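Packing Up the Summer Kitchen at Dirnlow

25 August 2022

Every year at the end of August we close the summer kitchen in our house at Dirnlow and move what we need back to the apartment in Fallura. The two places are 200 kilometers apart, so it is better to forget nothing. My sisters ask me each year how the old house is doing.

The kitchen and the dining room are one long room. My grandparents bought the house from the Tavares family, and they changed very little in it. We have tried to do the same — we painted the walls and we repaired the roof, but the furniture stayed.

Packing takes us four days. On the first day we do the pantry, and it is always the slowest part, because I read every label and then I want to keep everything. On the second day come the dishes, wrapped in old copies of the Kilent newsletter. We have almost 400 of them in the attic, so paper is not a problem. The dining corner I leave for the third day, because we still have to eat somewhere.

The herbs are the last thing. I do not like to put them in a box before they are ready, so they stay up as long as possible, and they travel on my knees in the car. My family laughs about this, but in winter they all want the tea.

The pictures go in the order of the room, beginning from the window side. Click on a picture to see it larger.

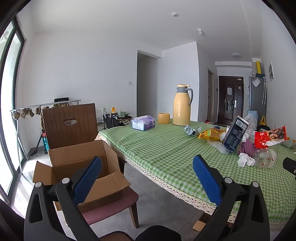
The dining corner, with an open box on the pink chair and the herbs on the drying rack. The gingham tablecloth with the crocheted border is still on the table, and the yellow thermos too — coffee is always packed last.

If you would like some of the herbs, please write to me before we leave. The tablecloth I will wash at home and bring back next summer.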